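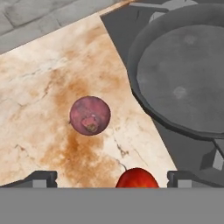
A red apple sits between the gripper's fingers in Edance's simulated kitchen, with a frying pan on the stove to the right.

USEDDALE - The folks at Edance opened their doors to the neighborhood one evening in February, and a good many families came in out of the cold to see how a kitchen robot gets its schooling. The program is called Wako, and it does all its practicing in a kitchen that exists only on a computer, with a stove, marble counters and plenty of fruit to reach for.

Amparo Zapata, who led both of the evening's demonstrations, was as patient a host as anyone could wish for, stopping again and again to let the smaller visitors squeeze up to the screen (and to answer the same question about dishwashers, which she did very kindly every time). She told the crowd that Wako has 2,382 practice runs saved so far, and that picking up one piece of fruit without bothering the one next to it is still a favorite lesson around the office.

"People expect it to cook them dinner," Zapata said with a laugh. "I'm happy when it's gentle with an apple!"

The second demonstration started late, what with all the chatting, and cookies were still going around when the lights were dimmed for it.

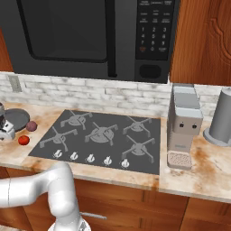

Will there be another open house?
Edance plans to bring the same demonstration to Futidport next, starting at 11 in the morning, and admission will be free there as well.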